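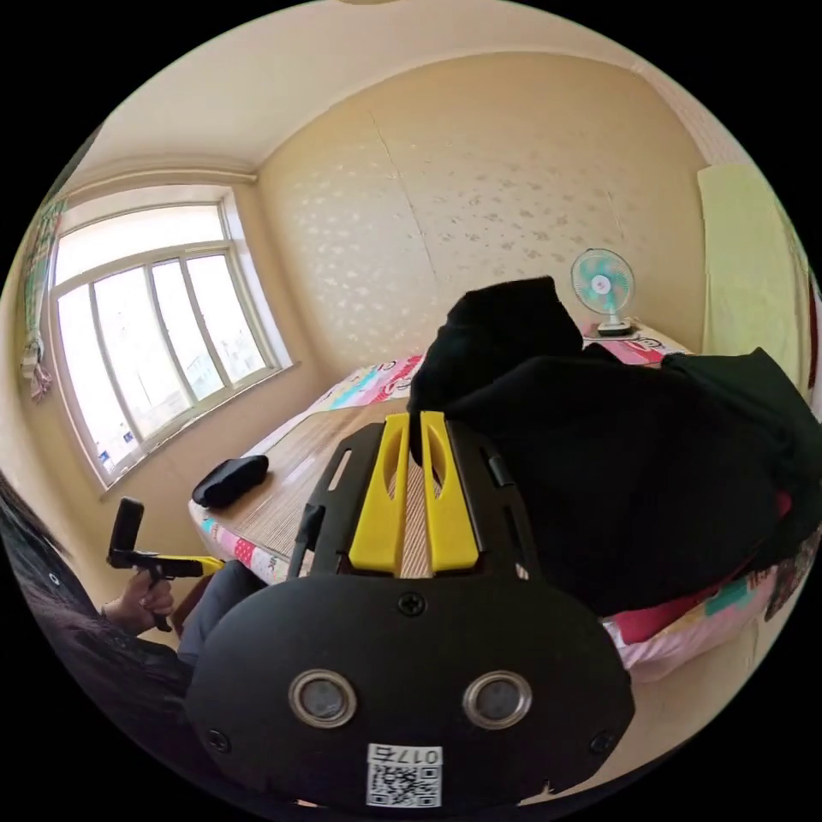 Figure 3. A small bedroom, with the woven texture of the bed.

4.2 Bedding and the warmth of small rooms

We had not expected, when we began visiting homes in Morham and Nidero, that people would have quite so much to say about their beds, but they did, and very kindly too. Of the 60 households that filled in our sleep diary, 11 kept the same covers on all year round, and several wrote long notes in the margin (which we were delighted to read) about draughts, open windows and the weight of a good blanket. The diaries gave us 731 usable nights in all. Sleepers in the smallest rooms woke less often in May than those in larger ones, though we would be wary of making too much of this, as the Zostden homes were better insulated to begin with.

We use cookies to remember your reading settings. Accept | Manage

Related articles
Night-time noise in the Bitar terraces
Curtains, blinds and early waking

Comments (2)
Did you ask about wool? Ours is scratchy but so warm!
Lovely section. I'd like to see the winter diaries as well.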